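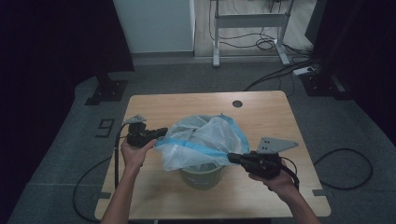
Kamrul wrote to me last April that a review which only tells you whether a show is good is a waste of a lunch break, and that he'd much sooner read about one odd episode for twenty minutes. I've been quoting him ever since, usually without credit. So there you go, Kamrul, you're on the about page now.

Hi! I'm Madalena Valente and I run Trelau, a site about anime, mostly the older and slower kind. I started it as a place to put my notes on Brunden, a space drama with 26 episodes and maybe four people who remember it fondly (I'm one, my brother is another). The notes got long. Then people started arguing with them, which was a lot more fun than writing alone, and I kept going.

These days there are three of us. I do the episode write-ups and most of the rambling. Henrique Sampaio covers movies and anything with giant robots, and he's much kinder to a weak ending than I am. Ľudovít Danko looks after music — openings, endings, the bits of score you hum in the shower — and he also fixes the site when I break it, usually late at night.

We've got 637 posts up at the moment. A few of the early ones are pretty rough and I've left them alone, including the one where I got the director of Vamgate wrong all the way through. The comments under it are worth your time.

How we work, since people ask. We don't give scores. We tried it for eight months and all the mail we got was about the numbers. We finish a show before we write about the whole thing, and if we drop one we say which episode did it. For me it's often episode six, I don't know why. Spoilers go after the first break, so if you haven't seen it, stop there!

We watch subs and dubs, whichever we can get, and we pay for our own discs and subscriptions. If a distributor sends us something, you'll see a note at the top of the post.

The name, by the way, is a moon in Brunden that gets mentioned in two lines of dialogue and never shows up. I'm still annoyed about it.

If you'd like to write something for us, please do ask. Send a paragraph on the show and why it's stuck in your head. Tiago Louro did that with a piece on background painting, and it's still one of our most read. I answer mail in the evenings, roughly once a week, a bit slower when a new season starts and I'm watching far too much.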